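Home | News | Fixtures | Teams | Tickets | Contact

Olludcombe to host Parkdale in first round of new autumn college football cup

18/08/2019

Olludcombe American Football Club is pleased to announce that it will play Parkdale at home in the first round of the Fumness Cup, a new knockout competition for university and college teams. The match will be played in October on the main pitch at Hjaltested Park, and it will be the first competitive meeting between the two sides in three seasons.

The draw was made at the club's general meeting, in front of players, parents and a good number of supporters. Olludcombe came out first and so have the right to play at home. The winner will travel to Fumness for the semi-final.
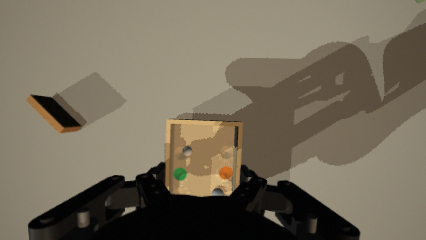

Four small spheres in a square wooden box.

The two teams know each other well. Parkdale won the last match by 21 points to 3, on a very windy afternoon when Olludcombe could not complete a pass in the whole second half. Before that, Olludcombe had won at home with a field goal in the final minute, and many of our older supporters still speak about that kick. The fixture was stopped when Parkdale moved to another division, and both clubs have wished to bring it back.

Head coach Hanne Ragnarsson said she was happy with the draw, although it was not the easiest one.

"I would have chosen a home game against anybody, so I cannot complain," said Ragnarsson. "Parkdale are strong in the running game and they keep the ball for a long time. If our defence is on the field for most of the first half, we will be tired at the end. We have worked a lot this summer on stopping the run early, on first and second down, and we will find out in October if the work was good."

The squad for the new season has 44 players, and more than half of them are in their first or second year with the team. The quarterback position is still open. Two players have shared the work in training, and the coach will not name the starter before the week of the match. The offensive line is the same as last spring, with one change at left guard.

Ragnarsson also confirmed that the club will keep its present training times, with one extra evening of video study before each cup match. The video study is open to injured players, who in past years have sometimes felt far from the team when they could not train.

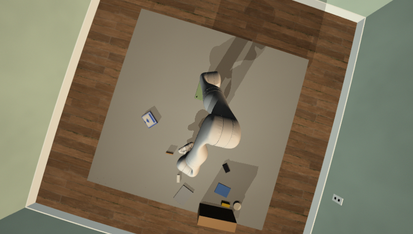
The kicking game has also received more attention than before. Last season Olludcombe missed too many extra points, and at least one match was lost in this way. A new long snapper has joined from the second team, and the kickers now train together with the first squad for the full session. The coach said she expects fewer mistakes, but she asked supporters to be patient in the opening games.

Hjaltested Park has places for 1,705 spectators, seated and standing together. The club hopes to fill the ground for the cup match. The stand on the river side was closed for part of last season while the steps were repaired, and it is now open again. Standing places behind the north end zone will be kept for Parkdale supporters until one week before the match, and after this date the remaining tickets will go on general sale.

Club chair Araba Tetteh said that the competition came at a good moment for college football in the area.

"Our league season is short, and the players train for many months to play only a few matches," said Tetteh. "A cup gives them something more. It also gives a smaller club the chance to beat a bigger one, and for the public this is always interesting. I hope that people who have never seen a game will come to this one. The rules can look difficult, so we will print a simple guide and give it out at the gate."

Season ticket holders can enter the cup match without extra payment, but they must reserve their place at the club office. Students of both colleges pay the reduced price when they show a valid card. Children under school age do not need a ticket if they sit with an adult.

The club asks visitors to use the lower car park, which is reached from the Fumness road. The upper car park will be used by the team buses and by officials. Gates open two hours before kick-off, and hot food and drinks will be sold behind the main stand. Umbrellas are not permitted in the seated area.

If the match is level after four quarters, overtime will be played under the normal college rules. There will be no replay.

The kick-off time will be confirmed when Parkdale have arranged their travel. Journalists who wish to attend are asked to write to the club office with their name and the name of their publication.

12 shares | 3 comments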